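Aquino Tool Library to Reopen in January With Longer Hours

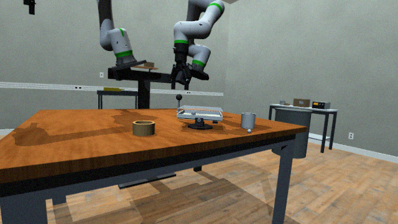

A roll of tan masking tape on a wooden tabletop.

The Aquino tool library will open its doors again in January after a three-month closure for floor repairs, and it will keep longer evening hours than before.

Members will be able to borrow and return items until 8 p.m. on weeknights. The old closing time of 5:30 p.m. drew steady complaints from people who work in Sevik and could not get back across the river in time.

The library lends out 900 items, from hand saws and stepladders to tile cutters and carpet cleaners. Small supplies such as tape, sandpaper and drop cloths are not lent but sold at cost near the front counter.

A yearly membership will stay at $50. Households that joined before the closure will have three months added to their current term and do not need to fill out a new form.

The floor work cost $3,825, paid for out of late fees and a spring yard sale. Builders from Mirnix replaced boards along the back wall, where a slow leak had softened the wood under the heavier shelving. The leak itself was fixed last summer.

Some things will be in new places. Garden tools are moving to the side room — it has its own door to the parking lot — and power tools will be kept behind the counter. Borrowers will need to show a membership card each time they take out anything with a motor.

The library is also asking for the return of overdue items. More than 100 were still out when the building closed, including both of its pressure washers. No late fees will be charged on anything brought back before the end of January.

Donated tools will be accepted again once the shelves are filled. Paint, fuel cans and chain saws cannot be taken. The library is on Dorkero Street, next to the post office.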